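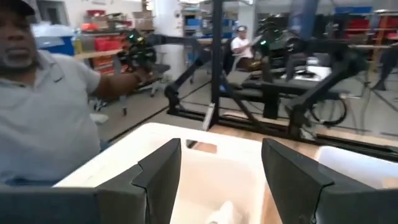 Sorting of returned garments at the Gollthorpe site is now shared between staff and robot arms, and the duties of those who work at the tables have changed accordingly. Fewer hours are spent lifting and separating. More are spent preparing loads, keeping the bins in order and dealing with items that the arms pass over. The suggestions collected here come from staff on both shifts and have been agreed with Hilde Segers, Site Services. They apply to everyone who approaches a table, including visitors and staff from other areas. A colleague reaching across beside the white bins, as the man in the cap does, is well within the space that the arms share, and short or close-fitting sleeves of the kind he is wearing are the right choice for the task. Lanyards should be removed or tucked inside the shirt. A cap may be worn provided that it does not prevent the wearer from seeing the upper part of the arm.

Before the load is placed

Place both bins before any clothing is put down. A bin that is moved after the start must be reported to the table lead, who will check its position before work resumes. Bins with a split rim or a broken handle should be set aside at the stores counter and not returned to the table.

Shake out each garment once and lay it down without folding. It was the custom at Gollthorpe to fold as one went, and many experienced staff still do so by habit. Folding at this stage adds to the work and should be left for the finishing bench.

Empty all pockets. Coins, tissues and pens were formerly found by hand during sorting, and this check must now be made earlier. A shallow dish is provided at each preparation bench for anything found. Its contents are handed in at the end of the shift and entered in the property book. 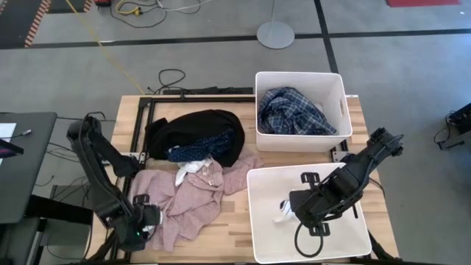
Naidoo Textile Care: Workplace Practice Department

Keep the pile to one half of the table and the bins to the other. A mixed pile is acceptable, and knitwear, dark garments and small white pieces may lie together as they do here, with a pink sweater at the front and darker clothing behind it. Very long items, such as dressing gowns and curtains, are still sorted by hand at the rear bench.

Do not reach beneath an arm to straighten a garment. The pause control is to be used every time, however small the adjustment. A small green light on the gripper housing must not be read as permission to put a hand on the table. Staff should wait for the table lead to confirm the pause aloud.

Cables on the floor near a table deserve attention. Walk round them, do not move them with the foot, and keep trolley wheels clear. If a cable has to be shifted for cleaning, ask Luuk Nijs or the engineer on duty. Mops and buckets are not to be left between a table and the neighbouring desk.

What has changed in the working day

In February the Gollthorpe tables handled 1,791 garments, of which 1,325 were placed in a bin by the arms without assistance. Staff attended to the remainder. These are modest numbers beside those of the hand benches, and the department does not propose to reduce the hand benches on the strength of them.

The change in the nature of the work has been felt more strongly than the change in volume. Several colleagues reported less strain in the shoulders and wrists. Several also reported that watching a table is tiring in a way that sorting was not. Table duty is therefore limited to one half of a shift, with a change to folding, pressing or stores for the other half. Renata Duda keeps the rota and will accept exchanges between colleagues if both have completed the table instruction.

No member of staff has been graded down as a result of the change. Those appointed as table lead receive the same allowance as a bench supervisor. Sipho Potgieter has asked that the allowance be paid for single days as well as for full weeks, and this will be done.

Small and awkward items

Socks give more trouble than any other article. A pair that arrives rolled should be unrolled at the preparation bench if time allows. If it reaches the table in a roll, leave it until the pause and then place it by hand. Check the strip of table along the foot of each bin, where small pieces are easily missed behind a larger shirt. 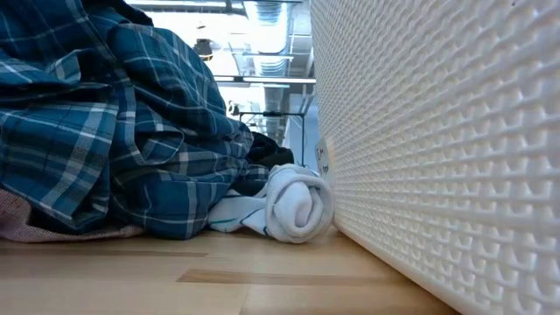
A rolled white sock beside the bin, with a blue plaid shirt next to it.

Dark items lying together are the second difficulty. When a load contains several, spread them among lighter clothing during preparation. Staff at the Varnton site keep a pale cloth on the preparation bench for this purpose and find that black and navy pieces are noticed sooner against it. Gollthorpe may adopt the same practice; cloths can be requested from stores.

White pieces caught under something darker should be separated by hand during a pause. Lift the upper garment fully clear of the table before looking beneath it. Pulling at a visible corner tends to bring the whole heap along. 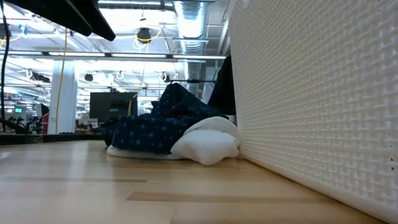 Navy printed fabric and white pieces heaped together at the bin.

Care of the table and bins

Wipe the wooden top with a cloth that has been wrung out well. Spray must be applied to the cloth and never to the table. Textured bin walls hold lint, and a soft nail brush removes it more readily than a cloth. Wash the bins at the end of each shift and stand them upside down on the drying rack overnight. Paper labels should be peeled off before washing.

Grippers and arms are not cleaned by table staff. Lint or thread seen on a gripper is reported to the engineer, with the table number, and the table remains paused until it has been cleared.

Faults are entered on the Urano form kept at the supervisor's desk. Please write what was on the table at the time as well as what went wrong. Gerrit Sithole reads the forms each morning and replies on the lower half of the sheet.

Revised 10/03/2024. Further suggestions may be left in the tray outside the department office.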